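Bindery notebook, back room
9 June 2018

Darville ledger, job 2360. Text block is out of the case and mostly out of the old glue. The spine had two layers on it: hide glue underneath, which softened fine under a poultice, and something yellow and rubbery over that from a later repair. The yellow layer does not respond to water at all. It peels if you get a corner up with the bone folder and pull low and slow along the spine. Pulling upward takes paper with it. I lost a sliver of the fold on the first gathering finding that out, and it is bagged with the job.

Last numbered page is 607. Shu-fen collated it twice and agrees with the slip the customer sent, so nothing is missing at the back. There is a misnumbering in the middle where the clerk repeated a page number and carried on. Leave it. Please don't pencil in corrections.

Sewing: the original is on tapes, linen, all rotten where they cross the shoulder. The thread is sound inside the gatherings and bad at the kettle stitches. I was hoping to save the sewing and just slip new tapes in, but the head kettle let go when I opened it flat this morning, so it gets pulled and resewn. Guarding first. The outer folios of most gatherings are split from the head down, and the worst are the early ones where the binding was opened every day. Kumaresan is cutting guards from the lighter of the two kozo papers. The heavier one swells the spine too much, as we saw on the Perkanon minute book, which ended up with a shoulder you could hang a coat on.

Thread: tried the thinner linen on a dummy of old blanks folded to the same size. The swell looked right after a night in the press. Will go with that, waxed lightly.

Boards are reusable. The back one is delaminating at the lower corner, so paste between the layers, wax paper, clamp, leave it overnight. The leather on the spine is finished, red rot all the way through, and comes off on your sleeve. I lifted the label and it is drying between blotters on the top shelf. Rosângela wants to try consolidating it before we decide whether to make a new one. Fine with me, but test on the turn-in scraps first.

Paste. Made a batch of wheat starch to the usual recipe and it came out lumpy. Stirred it the whole time, so I blame the soak. It got an hour where it should have had the night. Pushed it through the sieve 2 times and it was usable for guarding, though I would not line a spine with it. The batch before, from the Shek starch, went thin and sour on day 7 and was thrown out. Please write the date on the jar when you make it. Two jars in the fridge had nothing on them and I had to go by smell.
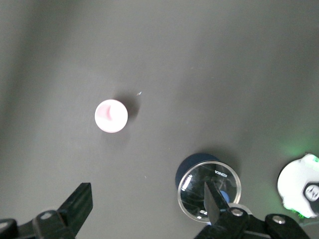
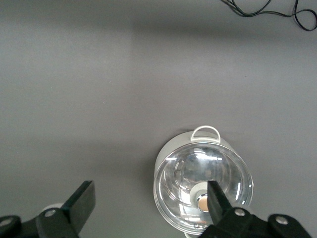 Paste again, as it has cost us more time this month than the sewing has. The trouble with the steel pan is that everyone lifts the lid to check, the top dries, and the skin gets stirred in as lumps. A see-through lid like the one on the white pot would let us look without opening it. Loop handles on both sides would suit us too, given how often the pan gets carried to the sink with one hand and a rag. Yesenia is going to look for something that size of ours that can take steady low heat. Until then, lid stays on while it cools, and whoever made it is the one who opens it.

Other things. The Grurnby nipping press is still stiff in the last turn. Tsung-han took the screw down and cleaned it and thinks the thread is worn on one side. It closes, just check that the platen is level before you walk away. The small one is fine.

Blotters are low. The good ones are for the label and the wet guards only, so use the offcuts for everything else.

To do next: finish the guards, gatherings under weight overnight, mark up the new sewing stations from the old holes. Kumaresan has the template. Customer wants it back in November and knows that may slip if the leather for the spine is late. Not ordered yet.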